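4.2 Rangement des petits objets dans le bac Ramau

Le bac se pose à plat, ouverture vers le haut, sur un plan stable. Charge maximale : 13 kg.

1. Vider entièrement le bac et retirer la poussière du fond avec un chiffon sec.
2. Contrôler l'état des parois peintes. Une peinture écaillée n'empêche pas l'utilisation, sauf si le métal présente une arête vive.
3. Déposer les objets un par un, sans les jeter, en commençant par le côté gauche.
4. Laisser un espace libre de quelque 5 cm entre les objets et le bord supérieur.

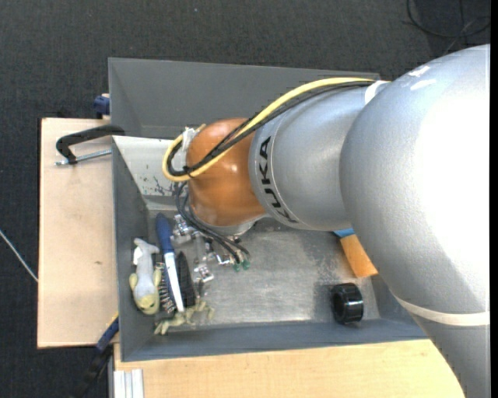
Fig. 2 — Bac gris ouvert, objets regroupés à gauche. Fond métallique rayé, poli au centre.

Remarque : les rayures fines du fond sont une usure normale. Ne pas poncer ni repeindre cette surface — la peinture se détacherait au frottement et salirait le contenu.

Attention : ne pas empiler plus de deux bacs chargés. Porter des gants pour tout déplacement.

Pour le nettoyage des parois, se reporter au chapitre 5. Les bacs Dosov, plus profonds, font l'objet d'une notice séparée.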